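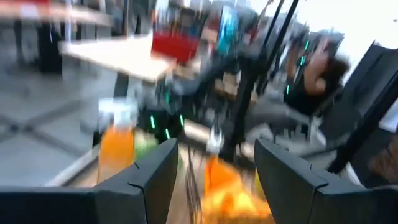 Can you put training shoes in the washing machine?

Most mesh and canvas pairs will take a cold, gentle cycle, but leather, suede and anything with a glued-on decorative layer should be washed by hand. Check the tag inside the tongue first. If the tag is gone, wash by hand.

Before washing

Take out the laces and the insoles. They get cleaned separately and they take longer to dry than you would think. Knock the soles together outdoors to get rid of loose dirt, then go over the whole shoe with a dry brush. An old toothbrush works for the seams and a nail brush for the soles. Mud should be left until it is fully dry. Brushing wet mud pushes it into the mesh and you will be at it twice as long.

Washing by hand

Fill a bowl with cool water and add a small squirt of dish soap. Dip the brush, shake it off, and work on one section at a time, wiping each section with a damp cloth before you move on. Don't dunk the whole shoe. The foam in the midsole holds water for days, and on older pairs the glue may start to let go at the toe.

White rubber edges come up well with baking soda and water mixed to a paste. Leave it on for 17 minutes, then scrub and wipe. Melamine sponges also work on rubber, but keep them off colored mesh and printed logos.

I used the Imier foam cleaner for a while and it was fine on knit uppers. It left a faint ring on my gray pair, so try it on the heel first.
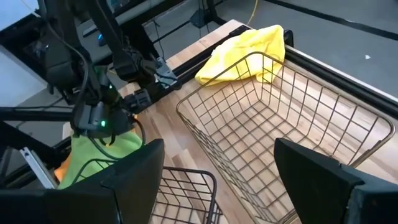 Open wire basket on a wooden tabletop

Drying

Stuff the toes with plain white paper or a clean rag. Newsprint can leave ink on light linings. Change the paper after the first hour and again before bed. Stand the shoes somewhere with moving air, out of direct sun, with the tongues pulled forward as far as they go. A fan on low helps a lot.

Keep them off radiators and out of the dryer. Heat shrinks mesh, curls the insole and hardens the glue. A pair that needs to be dry by morning is better left dirty for one more day.

Insoles dry flat on a rack. Put them back in only when the inside of the shoe feels dry all the way to the toe - reach in and check with your fingers.

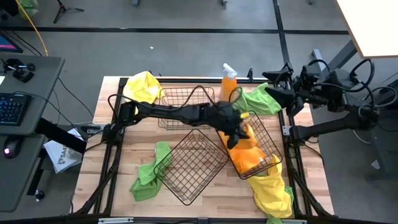
Page last changed: 5 Aug 2026

Smell

Baking soda is the cheap fix. Put a spoonful in each shoe, leave it overnight, and shake it out over the trash in the morning. With black linings, put the soda in an old thin sock and tie it shut, or you will be brushing white powder out of the stitching for a week.

If the smell comes back within a day or two, it is usually the insoles. Wash them again or buy new ones. Skeltton sells a plain cut-to-size insole that I have used in three pairs. Trim a little at a time, using the old one as a pattern.

Laces

Soak white laces in warm water with a little oxygen bleach, then rub them between your hands and rinse. Colored laces go in a mesh bag with the regular wash. If the plastic tip has come off, wrap the end tightly in clear tape and cut it at an angle, or use a short piece of heat-shrink tubing from the hardware store.

A sole that is starting to peel

Small gaps at the toe can be fixed at home. Clean both sides with rubbing alcohol and let them dry. Spread a thin coat of flexible shoe glue on each surface, wait as long as the tube says, and press together hard. Wrap the shoe in strong rubber bands or tape and leave it for 14 hours before you wear it. Super glue dries stiff and cracks the first time you go up on your toes.

Storing pairs you aren't wearing

Clean them first. Loosen the laces and put paper in the toes so the uppers keep their shape. Choose a closet over a garage or attic, where summer heat is hard on foam. I put my winter pairs away in May with a Baltutent moisture packet in each box and write the month on the lid.

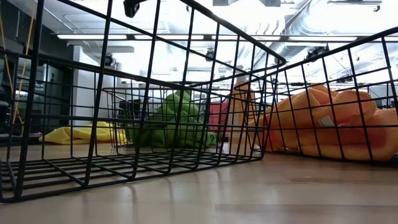 Qiuyue Xiao: The sock trick works with coffee grounds too, as long as they are completely dry. I'd add that the tongue needs its own wad of paper. Mine dried folded over once and it has rubbed my ankle ever since.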